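So the arm stopped dead again in June, on pick number 937, and this time I think I know why.

We'd been clearing the front bin with Pilter, my grasp planner, and it was having a lovely morning (toy animals, the bowl, even the sunglasses!). Then it reached down near the side wall, the force reading jumped, and the controller threw a protective stop. Same thing 11 times in one week. I blamed the gripper. Kartini blamed me.

She was right — I'd typed the bin depth in wrong by 14 millimeters, so Pilter thought the floor was lower than it is. Every grasp close to the wall was pushing into metal.

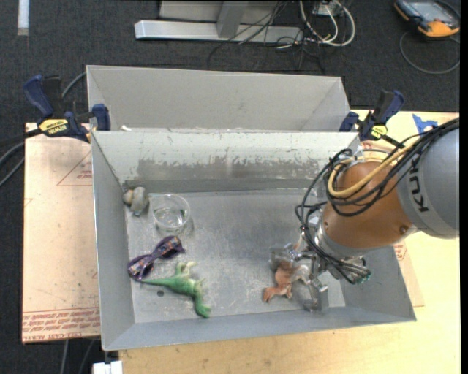 Photo: Kartini Raju

The dinosaur is still my least favorite thing to pick, with that long tail. I've fixed the depth and cut the approach speed, and Branislav wants six clean runs before we touch the rear bin. Fine by me. I'm re-measuring everything tomorrow, clamps included.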